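What Happens to a Bottle After the Bin
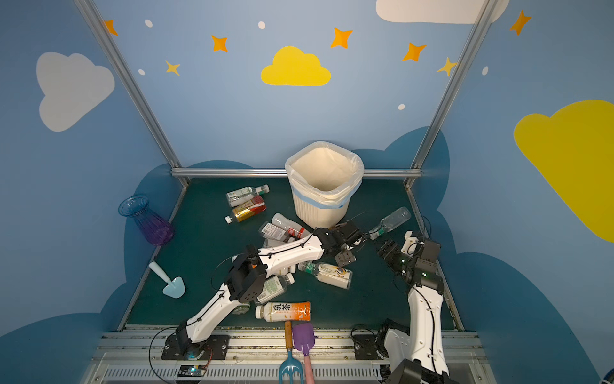 Page last changed: September, 16:27

The plastic drink bottle is the easiest household package to recycle and one of the easiest to spoil. Most are made of PET, a polyester that melts cleanly and can be spun into fiber or blown into a new bottle. The cap is usually polypropylene or polyethylene, and the label may be any of several films held on with glue. Each part behaves differently once it reaches the plant.

At the Vedska works, bales arrive by truck and are broken open on a slow conveyor. Magnets pull out steel, an eddy current unit throws out aluminum, and near-infrared sensors read the polymer type of whatever is left. Air jets then push the wrong items off the belt. Clear PET goes one way and colored PET another. The price gap between the two decides how much effort the plant puts into the split.

Next comes grinding. The flakes are washed in hot caustic solution to loosen glue, then floated in water. PET is denser than water and sinks. Caps and most cap rings are lighter and rise, so a cap left on the bottle is seldom a problem. Older advice to remove it came from a time when many plants lacked a float tank, and some town leaflets still repeat it.

"The cap is fine. The sleeve is what we fight with," says process engineer Gøran Hägglund. Full-body shrink sleeves can hide the bottle from the sensors, and sleeves made of PETG sink along with the good flake. PETG softens early in the dryer and sticks the flakes together in lumps. One remedy is a perforated sleeve that tears away in a pre-wash drum. Leclerc, which supplies two of the plant's customers, has moved to a floating polyolefin sleeve instead.

PVC is the other concern. It sinks with PET, and at melt temperature it releases acid that shortens the polymer chains and yellows the resin. Vedska rejects any lot of flake that tests above 50 parts per million.

Clean flake is dried for 4 hours, melted, filtered and cut into pellets. Bags of 900 kilograms leave from the north dock – most of them for Welier, where the resin goes into preforms containing 27 percent recycled material. The fines screened out before melting are sold separately for strapping.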